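## The Tray by the Washer

Every home has a place where hair ties go to be forgotten. In mine it was the bathroom doorknob, which by September had grown so thick with elastic that it took two hands to turn. Guests assumed it was a lock.

Prapai Saithong has heard worse. She runs Heserance, a small tidying practice with a waiting list and no website, and she once found a client's good barrette in a butter dish. She didn't ask. Her view is that hair things go missing since they have no fixed address, and that people who own a drawer for batteries will still let a gold coil live in a coat pocket for two winters.

Her cure costs next to nothing. You take a shallow tray, you put it where laundry gets sorted, and everything from pockets, collars and pillowcases goes into it before the wash. Kulex, the housewares shop on Panyasiri Lane, sells a plain one for 990 baht, a price Saithong calls "ambitious for a rim." A baking sheet will do.

The sorting takes about 60 minutes the first time, most of it spent arguing with yourself. Spiral ties that have lost their bounce can go. Clips that still bite may stay. Bangles are a gray area — they aren't hair accessories at all, but they turn up in the same places and keep the same company.

I tried it at my sister's place in Nakunden, where the table has a cloth with stars and a cat on it and the sofa has been serving as a closet. I came away humbled by the sheer variety of things a person can put on her head.

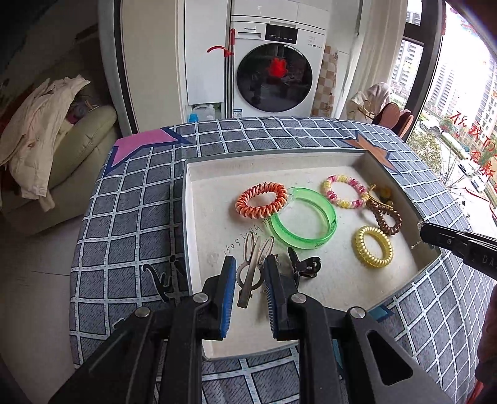 Vol. 2 | Home & Habits | p. 60

The bunny-ear clips caused the longest debate. They are silver, they are a pair, and my sister is a grown woman with a mortgage. They stayed. So did the little black claw clip, on the grounds that one always needs a little black claw clip, usually five minutes after throwing it out.

Saithong recommends emptying the tray once a month. My sister has agreed to this in principle. The clothes on the sofa, she says, are a separate article.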